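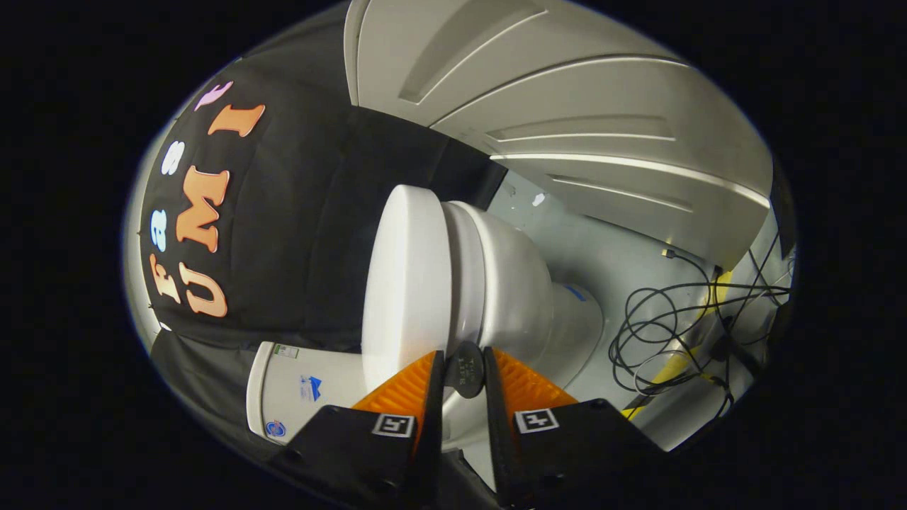

4.2. Tareas de recogida con objetos pequeños

Figura 3. Pinza con almohadillas flexibles de color naranja sujetando un disco oscuro junto a un inodoro blanco en miniatura tumbado. Los dos dedos llevan un marcador fiducial.

Buscar en este número Autor Título Palabra clave Ir

La segunda familia de tareas agrupa las labores de recogida, es decir, aquellas en las que hay que tomar un objeto pequeño situado junto a otro de mayor volumen y llevarlo a un punto de destino. En una vivienda corresponden a acciones como retirar un tapón caído al lado de un sanitario o separar una pieza menuda de un envase. En el taller de Drurkum, donde realizamos la segunda parte de las pruebas, el equivalente es la retirada de arandelas y tapas que quedan apoyadas contra la carcasa durante el montaje.

El disco de la Figura 3 reúne varias de las dificultades que nos interesan. Es delgado, y la pinza lo toma de canto, con una superficie de contacto reducida. Se encuentra delante de la parte inferior del inodoro, un objeto brillante y de formas curvas cuyos reflejos complican la segmentación. Al lado hay un vaso de papel blanco, también tumbado, que el dedo izquierdo oculta en parte. El blanco del vaso y el del inodoro son próximos, y en los ensayos preliminares el estimador de pose confundió ambos contornos con cierta frecuencia.

Cada política se evaluó en 40 intentos por tarea. La posición inicial del objeto se modificó entre intentos siguiendo una plantilla fijada de antemano, y el operador no intervino salvo en caso de riesgo para el equipo. Se consideró logrado un intento cuando el objeto quedaba dentro de la zona de destino antes de 55 segundos y sin que el objeto vecino se hubiera desplazado más allá del margen permitido. Este segundo requisito es más estricto que el empleado por Değirmenci y Kırmızıgül en el protocolo Cluvano, donde solo se comprobaba la posición final de la pieza recogida. Lo añadimos a petición de los encargados del taller, para quienes una recogida que vuelca lo que tiene al lado cuenta como fallo.

La política entrenada únicamente con demostraciones humanas alcanzó 30 intentos logrados con el disco. La mayor parte de los fallos se produjo en el cierre de los dedos: el disco giraba sobre su borde y quedaba plano en el suelo, posición desde la que la pinza no podía recuperarlo. En 2 casos el dedo empujó el objeto vecino fuera del margen. No se registraron caídas durante el transporte, lo que atribuimos a la deformación de las almohadillas, que se adaptan al canto una vez hecho el contacto.

La comparación con una persona sigue siendo desfavorable. Un adulto sin entrenamiento resuelve la misma recogida en muy poco tiempo, y si el disco cae lo levanta con la uña o lo arrastra hasta un borde. Nuestras políticas no disponen de esa segunda estrategia. Se incluyeron demostraciones de arrastre en el conjunto Skamdale, pero eran pocas y el modelo apenas las reprodujo durante la evaluación. Hrytsenko, el simulador utilizado para el ajuste previo, tampoco modela bien la fricción entre un objeto plano y el suelo, por lo que no fue posible compensar la falta de datos con episodios sintéticos.

El entorno visual merece un comentario aparte. Las pruebas se hicieron sin despejar el fondo, con cables en el suelo y una tela negra con letras de fieltro de colores dentro del campo visual. No observamos que estos elementos desviaran la trayectoria de aproximación. Sí influyó la luz: en las sesiones de última hora de la tarde aumentó el error de estimación sobre las superficies brillantes, y hubo que repetir la calibración antes de continuar.

Con estos resultados, la recogida de objetos pequeños puede considerarse viable en un puesto de taller supervisado, donde un operario corrige los fallos ocasionales. Para el uso doméstico sin supervisión la tasa obtenida es insuficiente. La sección 4.3 examina las tareas de colocación, en las que el objeto ya está sujeto al inicio y el error se concentra en la orientación final.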